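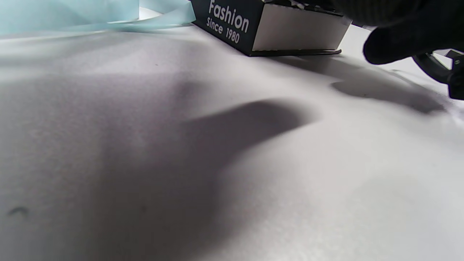
Je commence par la table, parce que tout le reste en dépend. À l'atelier d'Illey, on ouvre, on vérifie et on referme les boîtes sur une surface blanche et mate. Sur du blanc, une boîte noire se détache tout de suite, et on lit sans se pencher ce qui est imprimé sur la face : « Fashion », et dessous, en plus petit, « Since 1980 ». Le petit côté blanc, avec son liseré noir, se repère aussi bien. Regardez en revanche les ombres sur la table : elles sont larges, grises, avec des bords flous. Une petite pièce sombre posée là-dedans se voit mal. J'y reviens dans la partie sur l'éclairage.

(Laisser l'image affichée. Demander qui, dans la salle, emballe des accessoires et qui emballe des vêtements.)

Le sujet : la petite boîte rigide à couvercle, celle qui sert aux ceintures, aux montres, aux foulards, aux portefeuilles. Je parle de la mise en boîte à la main, en petites séries. Chez nous, une série fait 100 boîtes. Au-delà, on partage entre deux postes et l'organisation change, je ne la traite pas aujourd'hui.

1. La surface

On a travaillé longtemps sur une table foncée. Les fils et les miettes de carton ne se voyaient pas, et ils finissaient dans les boîtes. Avec une surface claire, on les voit et on les enlève. Le mat est préférable au brillant : le brillant renvoie la lampe dans les yeux et les boîtes glissent quand on appuie sur le couvercle.

Le blanc se salit. On essuie à chaque changement de série, avec un chiffon sec. Pas de produit, il reste des traces sur le fond des boîtes claires.

Rien d'autre sur la table que la boîte en cours et ce qui va dedans. Les tasses, les téléphones et les stylos sont sur l'étagère. Le cutter aussi, lame rentrée.

2. L'éclairage

Une seule lampe au-dessus du poste, c'est ce que la plupart des ateliers ont. Les mains passent entre la lampe et la table, et l'ombre tombe juste à l'endroit où l'on travaille. (Revenir à l'image si besoin, montrer la grande ombre.)

Ce qu'on a changé : 2 lampes, une de chaque côté, un peu en avant du poste. Les ombres restent, mais elles sont plus pâles. On distingue un ardillon de boucle noir posé sur la table, et on voit mieux les rayures sur un couvercle foncé.

Pour contrôler un couvercle, il faut l'incliner. À plat, une rayure fine ne se voit pas. On le tourne une fois vers la gauche, une fois vers la droite, puis on le pose.

3. La boîte

Les boîtes de chez Ulon arrivent montées, couvercle posé. Celles de Cirkel arrivent à plat et on les monte la veille, l'après-midi, quand il n'y a plus de livraison. Il ne faut pas les monter trop à l'avance, elles prennent de la place et la poussière se met dedans.

Le sens de pose est toujours le même : face imprimée vers la personne qui emballe. Si la boîte est de biais, on la redresse avant de l'ouvrir. Ça paraît peu de chose. En fin de série, quand on est fatigué, c'est comme ça qu'on se retrouve avec un couvercle remis à l'envers et un texte tête en bas par rapport au contenu.

Quand le bord du couvercle porte un motif, on le regarde sur les quatre côtés. Les coins s'abîment en premier, surtout sur les boîtes du bas de la pile.

(Faire passer les échantillons. Récupérer les échantillons avant la partie 4, la dernière fois il en manquait.)

4. Les gestes

Soulever le couvercle à deux mains, par les petits côtés. Le poser à gauche, ouverture vers le haut. Papier de soie, produit, rabat du papier, carte d'entretien par-dessus. Reprendre le couvercle, l'engager d'abord au fond, puis devant. Laisser descendre. Si le couvercle descend mal, on le ressort et on recommence, on n'appuie pas au milieu.

Pour les gants, les avis sont partagés dans l'équipe. Sur les boîtes noires, les doigts marquent, donc on en met. Sur les boîtes en carton brut, on s'en passe.

Les piles : 9 boîtes au maximum. À 11, celle du dessous gardait la marque des arêtes. Entre deux piles on laisse la largeur d'une main, pour pouvoir les prendre sans frotter.

5. Le carton d'expédition

Le modèle Cha, à double paroi, convient pour les petites boîtes rigides. On les range debout sur le grand côté, textes dans le même sens, une feuille entre chaque rangée. Le vide en haut se remplit avec du papier froissé. Les chips de calage se glissent sous les couvercles, on a arrêté en mai.

L'étiquette se colle sur le carton fermé. Jamais avant, le carton bouge quand on pose l'adhésif et l'étiquette plisse.

Questions probables

Le temps par boîte : je ne donne pas de chiffre, ça dépend trop du produit. Une ceinture roulée va vite, un foulard plié demande de reprendre le papier.

Le prix des boîtes : renvoyer au catalogue d'Ulon, exemplaires sur la table à l'entrée.

Les retours : les boîtes rouvertes ne repartent pas en vente, elles servent aux essais de lampe et aux nouveaux qui apprennent les gestes.

(Couper le projecteur avant la démonstration, il éclaire la table par l'arrière.)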